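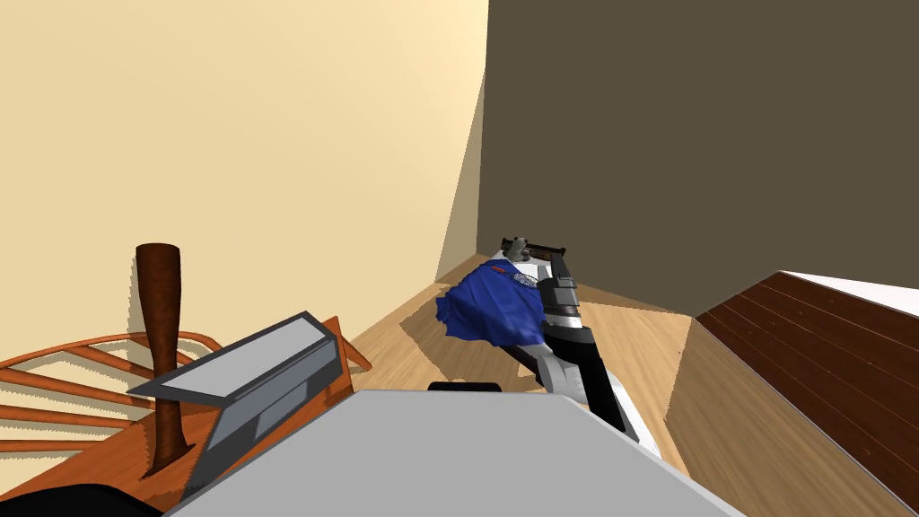 I had been pestering the team at Kisent for an interview since May, when they first told me they were comparing two grippers on the same pair of arms. They finally gave in, so I spent a very pleasant morning in their office with a pot of coffee and the engineer who runs the trials (she'd rather I left her name out, and that's fine by me).

First question, obviously - why do so much of it in simulation? "Cost, mostly," she told me. "If I get the wrist angle wrong in there, I press reset. If I get it wrong on the bench, I'm ordering parts." The project is called Trustik, and the two grippers on trial are both from Jollach, a narrow-fingered one and an older, wider one. Each gets the same jobs in the same room, with more than 700 attempts logged so far.

Cloth is the job she talks about most. "Everyone wants to see it pick up a cup! Cups are easy. A cup stays the shape you left it." With fabric, she explained, the fingers have to come down almost flat against whatever is underneath, and a few millimetres too high means you close on nothing at all. The narrow gripper scored 85 per cent on her last batch of cloth pick-ups, and she was visibly chuffed about it, though she did say the wide one still wins on anything heavy.

I asked whether the furniture mattered, or whether it was just there to look nice. She laughed at me, quite rightly. The arms have to be able to work over a desk, a bed and a counter without being told which is which, and the camera sits at an awkward slant on purpose, so that nobody gets used to a tidy view.
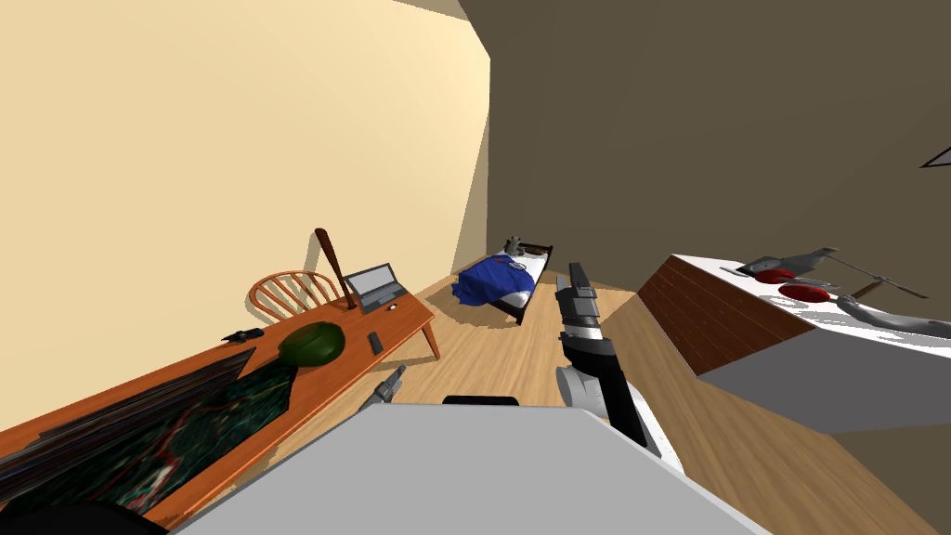

*The Trustik test room, with one gripper raised in the foreground and the bed at the back.*

We got on to controllers after that, and I'll admit I lost the thread for a bit. The short version is that they've tried 4 of them. Two were dropped early on for being jerky, and the one they've kept is built on a planner from Havlíček that she described as "boring, in the best way". It's slower on long reaches, but the fingertips wobble less when the arm stops, and she'll take that trade any day. 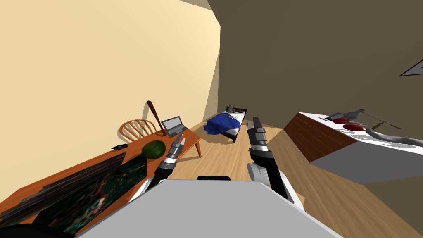 ## What she'd like next

"A better sense of touch," she said, before I'd even finished asking. At the moment the controller knows how far the fingers have closed and not much else, so a thin fold of cloth and an empty grip look nearly the same to it. She has a fingertip sensor in mind - and a budget request sitting in somebody's inbox. I've promised to come back when it gets answered.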